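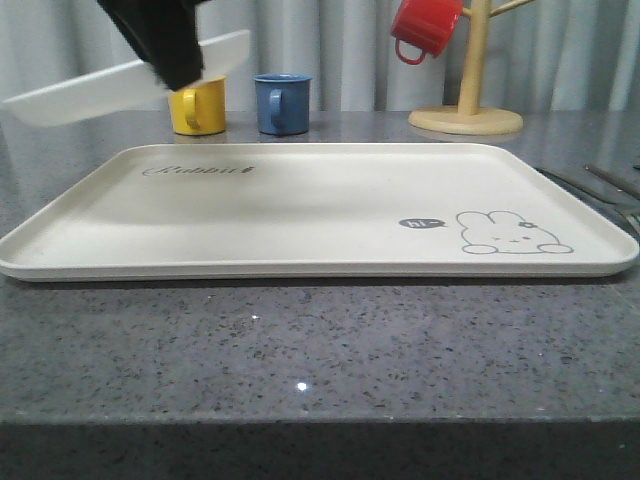 Report on the April visit to the Nestell tableware works

The delegation from Pillai Hospitality was received at the main gate at 11 in the morning by Borislav Ristić, head of production at Nestell. The purpose of the visit was to review the firing and glazing departments before the supply agreement for the Prunuline range is renewed.

The tour began in the clay store. Material is delivered in bulk, tested for moisture and held under cover until released by the laboratory. Mr. Ristić noted that the store was enlarged last year and now holds enough clay for 3 weeks of full production.

In the glazing hall, the delegation observed both dipping and spraying. Staff wear masks throughout, and the extraction system, installed by Finar, is inspected monthly. Noise levels near the spray booths remain high, and visitors were given ear protection.

The kiln department operates day and night. Of the 80 employees on site, most work here or in the sorting room next door. Pieces with minor glaze faults are sold through the factory shop at 50 percent of the list price.

Discussion after lunch dealt with packaging and delivery times. Nestell agreed to supply revised carton samples. The question of pallet height was left open and will be taken up with the warehouse in writing.

The delegation thanks Mr. Ristić and his staff for their time.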